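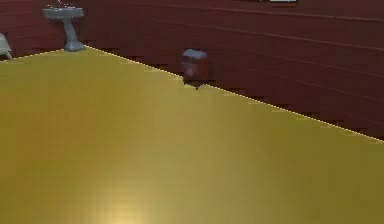

Last updated: August

Okay, hi everyone. Quick thanks to Yamila Urrutia for the slot - I promise to leave time for questions.

So, teleoperation in simulation. We wanted our Skemia policy to learn a bathroom errand: drive in, find the bin, stop next to it. Sounds easy! Then you hand somebody a controller and watch them drive (pause, let people laugh).

We recorded 160 demos with two drivers, me and Maksym Savchuk. I creep up on everything. Maksym goes flat out and brakes late, and the first policy we trained on both of us did a sort of nervous shuffle in between. Go slow on this bit, people always ask about it.

What helped was agreeing on a style before recording. Same approach side, same speed, and no fiddling at the end. We threw out 50 of the old demos and redid them in one afternoon.

Color next. A reddish-brown bin against a maroon wall is hard on the driver too - Tae-yang Pyo wanted to repaint it and I said leave it, homes are like that. Ask the room who agrees.

Then skip to the Himeo slide, and hand over to Javiera for the hardware part.

12 comments | 474 shares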